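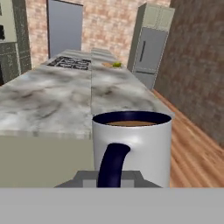

Can I use the Stutton recipe cards in my own cookbook or newsletter?
You're very welcome to, as long as you mention the Stutton collection somewhere your readers will find it (a line at the back is fine).

What you get

The folder holds 774 recipes copied out from handwritten cards, mostly puddings, pickles and Sunday bakes, with a good many soups that turned up in the second box. Each recipe has its own text file, and there's one big spreadsheet, cards.csv, for anybody who likes to sort and rummage as much as I do.

Columns

card: the number pencilled on the back
title: as written, spelling and all
box: Brunodden, Barros or Dakau, after the labels on the lids
oven: in Fahrenheit or gas mark, whichever the cook used
notes: scribbles in the margin, which are often the best bit!

Things to know

Please do keep the odd spellings if you pass the files on, they're part of the charm. In 11 cards the ink had run too badly to read the quantities, so those are marked with a question mark and I'd love to hear from anyone who can fill them in. Ounces haven't been changed to grams anywhere.

The Dakau box was added in June, and 60 of its cards still need a second pair of eyes, so go gently with the baking powder in those.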